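**Pirnwood Sorting & Packing — about us**

We're a small packing shop in Brelirbridge. Small stuff mostly. Buttons, craft parts, spare screws, seed packets, game pieces. You send it mixed, we send it back sorted, counted if you want it counted, bagged and labeled.

Started with one table and a borrowed label printer. Now 17 tables, two floors of the old Szabo building, 114 regular customers and a phone that doesn't stop in January. Come in by the side door, the front one sticks.

## What we do

- sorting by color, size or kind
- kits — you give us the list, we fill the bags
- repacking when a shipment turns up in the wrong boxes
- returns, if they're clean

No food. No liquids. No glass over the size of a jar lid, we learned that one.

Smallest job is 20 bags. Biggest so far was the Satis puzzle order, over 233 cartons, took most of a fall and we ran out of tape twice.

## How we set up a table

Plain table, paper over it, trays on top. Paper gets changed between jobs so nothing from your order ends up in someone elses. Trays get wiped and go back on the rack by color. We keep the colors the same for a whole job, start to finish, and write them on the job card. Lids off, labels facing out, nothing else on the paper.

Brown paper, red tray on the left half, blue tray on the right:

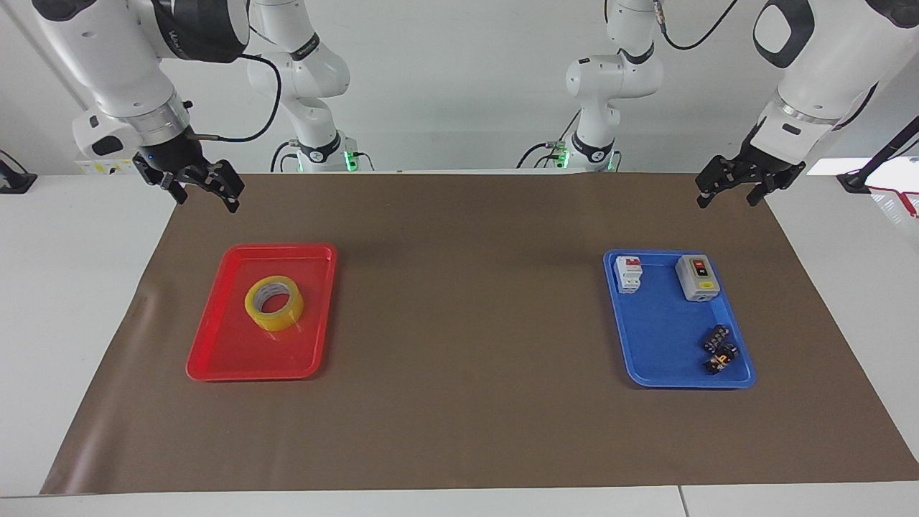 ## Getting a quote

Send a handful of what you've got plus a rough idea how much there is. A photo is ok for a first guess but we will still want the handful. Quotes go out in two days, longer before the holdiays.

Prices on this page were last checked December 10, 2022 — ask if it's been a while. Pickup by the loading dock, mornings are best.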